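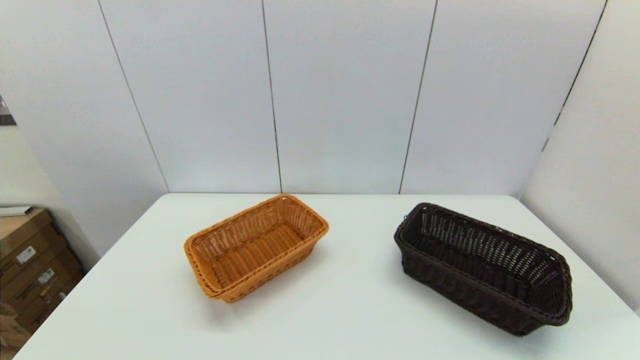 Les deux corbeilles, la claire et la foncée, sur la table blanche.

Lundi j'ai enfin vidé l'étagère de l'entrée. Il y avait dessus deux corbeilles tressées qui servaient à tout et donc à rien : les gants, les piles, le courrier, des clés dont plus personne ne connaît la serrure. J'ai mis le contenu dans un carton et j'ai gardé les corbeilles pour décider de leur sort.

La claire, couleur miel, est basse, avec des coins arrondis et des bords un peu évasés. Je l'aime bien pour le pain, mais elle prend beaucoup de place sur la table de la cuisine. La foncée est plus longue, plus étroite et plus haute. Elle vient d'un lot acheté en mai chez Berness, avec un plateau que j'ai revendu depuis. Je l'avais payée 9 euros et je pensais qu'elle tiendrait un été.

Les deux sont dans un tressage qui imite le rotin. Pour l'entretien, je fais simple : un pinceau sec dans les creux, puis une éponge à peine humide avec une goutte de savon noir. Le pinceau est le plus utile. La poussière se met sous le bord, là où la tresse fait une épaisseur, et l'éponge seule ne fait que la pousser plus loin. Ensuite je laisse les corbeilles à l'envers sur un torchon jusqu'au lendemain.

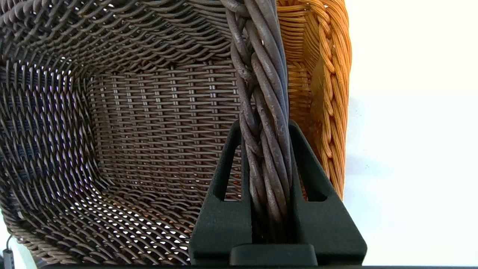 Le tressage de la foncée est plus ouvert, la lumière passe entre les brins. C'est joli mais il faut en tenir compte pour le rangement - tout ce qui est petit finit par sortir par le fond. J'y ai perdu des trombones, des élastiques et une vis de la lampe Prondis que je cherche encore. Pour du linge, des torchons ou des pelotes, pas de problème.

Thanakorn Jaidee, mon voisin de palier, m'a conseillé de coudre une doublure en coton avec des liens aux quatre coins. J'ai mesuré, j'ai du tissu, je ne sais pas si j'aurai la patience. Un rectangle de feutre posé au fond ferait sans doute l'affaire, et il se lave plus facilement.

J'ai aussi regardé s'il valait mieux les mettre l'une dans l'autre pour gagner de la place. Les formes sont trop différentes, j'ai laissé tomber l'idée. Elles resteront donc côte à côte, avec un peu d'espace entre les deux pour pouvoir les attraper sans tout bousculer.

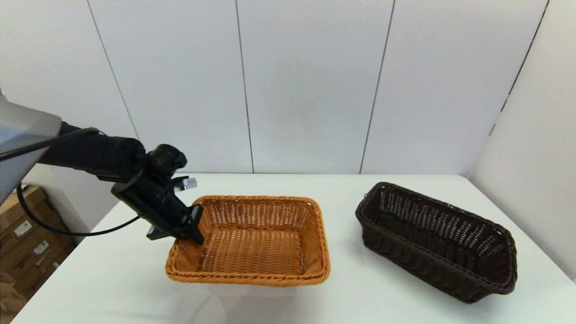

Vides toutes les deux, avant la nouvelle répartition.

Pour l'instant, la répartition est la suivante. La claire retourne à la cuisine, sur le buffet, pour le pain et les oignons dans leur filet. La foncée va dans la salle de bains avec les serviettes d'invités, roulées et non pliées, sinon elles dépassent. Le carton avec les clés et les piles est toujours dans l'entrée. Je m'en occuperai quand j'aurai acheté une boîte avec un couvercle et un vrai fond.

Contact - Mentions légales - © Le blog de l'étagère, tous droits réservés - Retour en haut de page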